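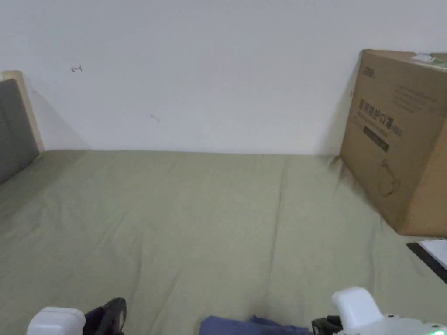

Rosaura Cabrera wrote: Thank you for the new export. I can see the same thing on my side now. The listing in Chrysikopoulos Court went out with the correct asking price, and on Indport it carries the "Price reduced" label. Nobody touched the price in Lorketia. Can you tell me if the sellers have a monthly building fee on this one?

Ticket: "Price reduced" label shown on listings with no price change
Product: Lorketia, portal connection to Indport
Office: Plumport
Priority: High
Status: Solved, kept open for watching

Reply from Henrike Schwerdtfeger

Yes, there is a building fee. It is 200 a month and we entered it when we made the listing. It has not been changed after that.

I write down the full story again, so it is all in one place and your colleagues do not have to read the older mails.

We have 168 active listings in Lorketia. All of them are sent to Indport by the night job. Until last week this worked without trouble. Then a seller called our office and was quite upset, as she saw the red label "Price reduced" on her apartment. She believed that we had lowered the price without asking her. I checked the price history in Lorketia and there was only one line in it, the original price. I checked the public page on Indport and the price there was also the original one. Only the label was wrong.

After her call I went through all our listings on Indport by hand. I found the label on 9 listings where it should not be. On the others it was either missing, and this was right, or it was there after a real reduction.

For us this is more serious than it may sound. A buyer who sees this label will make a lower offer, and one buyer has already asked me how much further the seller would go. I had to explain to both sides that it was a technical error, and I am not sure that both sides believed me.

What I tried before I opened the ticket:

Saved the listing again without a change. The label stayed.
Set the listing to offline, waited 30 minutes, and set it online again. The label was gone in the afternoon and came back after the night job.
Removed the price and typed it in again. This was not a good idea. Now the price history has a second line, and I would like to have that line deleted if it is possible.
Logged in with another user account. Same result.
Looked at the page in a private window and also on my phone. The label is there too, so it is not my browser cache.

I did not try to delete the listing and create it new. The link is already printed in the window cards and in the brochure, and a new listing would get a new link.

Reply from Henrike Schwerdtfeger

One more observation. All the listings with the wrong label are apartments. We have no house in this group, and no empty lot. Maybe it helps you.

I also called Indport. The lady at their help desk was friendly, but she could only say that the label is set by their system when the new price in the file is lower than the price in the file before. They do not set it by hand, and they can not remove it by hand either. She said the sender must look at the file. So I am back with you.

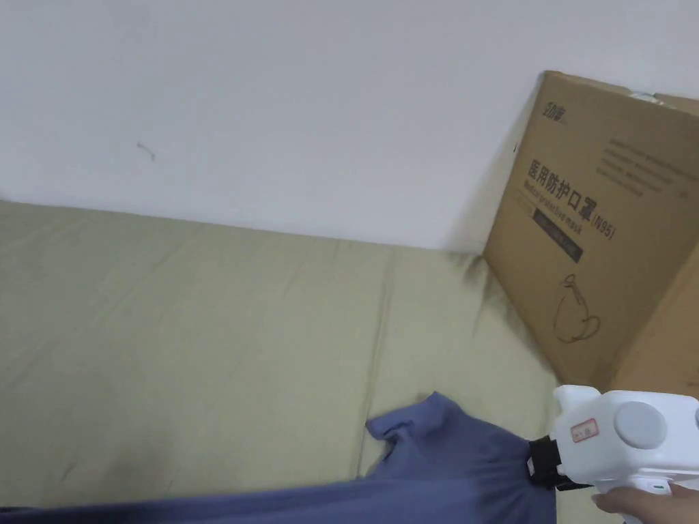
Rosaura Cabrera replied that this was the missing piece. Houses and lots have no building fee in your account, so they go through a different part of the export. She asked me for the two export files from before and after the label came up, with the file from the night between Wednesday's and Thursday's work if I still had it, and she asked me to leave the listings alone until she had compared them.

I sent the files the same afternoon. I do not know how to read them well, but I opened two of them next to each other and I think even I can see it. In the old file, the line for the price has the asking price plus 200. In the new file, the line has only the asking price, and the 200 stands in a line of its own. So for Indport it looks like the price went down by 200. It did not go down. The fee was only moved to another place.

What I do not understand is why the public page never showed the higher price. If the old file had the price plus the fee, should the buyer not have seen it?

Reply from Rosaura Cabrera

You read the files correctly. The portal uses two price fields. One is for the public page and this one was always right. The other is used for comparing and for the search filter. In the older version of our export, the fee was added to the second field. It was a mistake and it was corrected in the last update, but the correction should have been sent together with a note to the portal that this is not a price change. That note was missing.

I have to add that the search filter was also a little wrong before. A buyer who searched up to exactly your asking price would not have found those apartments. This is now in order.

Steps on our side:

1. The missing note is now in the export.
2. I have asked the portal to run the comparison again for your office, using the corrected file as the starting point.
3. I removed the second line in the price history of the listing you mentioned. Please check that the history starts with the date you expect.

Please do not change any prices before the next night job has finished. If a seller wants a real reduction today, tell me first and we will do that listing separately.

Reply from Henrike Schwerdtfeger

The price history is correct now, thank you. I waited with all price changes. There was one seller who wanted to go down, but he agreed to wait one day.

Result after the night job: the label is gone on all the listings from my list except one. The one that is left is the ground floor apartment in Chrysikopoulos Court, the same one where I set it offline and online again. I did nothing with it since you wrote.

Could it be that my going offline made a new starting point for this listing? It is only a guess.

And a question besides: the photos of this listing are now in another order than before. The living room was first and now a photo of a plain wall is first. It is not a big problem and I can sort them myself, but I wanted to ask if sorting photos is also a "change" that I should not make.
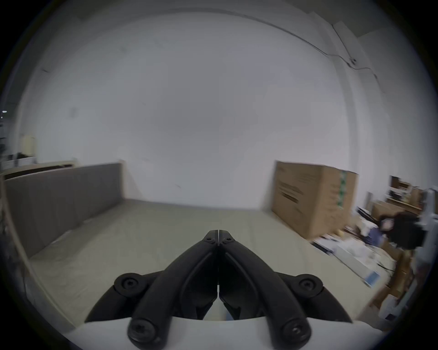
Floor and white wall

Reply from Rosaura Cabrera

Your guess is right. When a listing goes offline and comes back, the portal treats it as a returning listing and keeps its own copy of the old comparison price. I have sent this one again with the note. It should be clean after the next run.

You can sort the photos at any time. Photos are sent in a separate file and have no influence on the label. The order was lost when the listing was offline – the portal then sorts by upload time. Please sort them in Lorketia and not on the portal page, otherwise the night job will write over it.

Reply from Henrike Schwerdtfeger

Checked this morning before we opened. The label is gone on the last listing too. I sorted the photos again and the living room is first.

I also made the real reduction for the seller who was waiting. On his listing the label came up, as it should, and the old price is shown next to the new one.

Two requests remain from my side. First, I would like a short letter on your paper that says the label was caused by the export and not by our office. I need it for the seller who called, and maybe for one other. A few lines are enough. Second, please tell the offices before such an update goes out. We would have looked at the portal the next morning and would have seen it before our sellers did.

Please leave the ticket open until the next two night jobs are done. I will write again only if the label comes back.

Reply from Rosaura Cabrera

The letter is attached to the ticket under Documents, as a PDF with our letterhead. I passed on the request for an earlier notice and asked that the Plumport office be put on the mailing list for export changes. Please confirm the address when the first mail arrives. The ticket stays open until then.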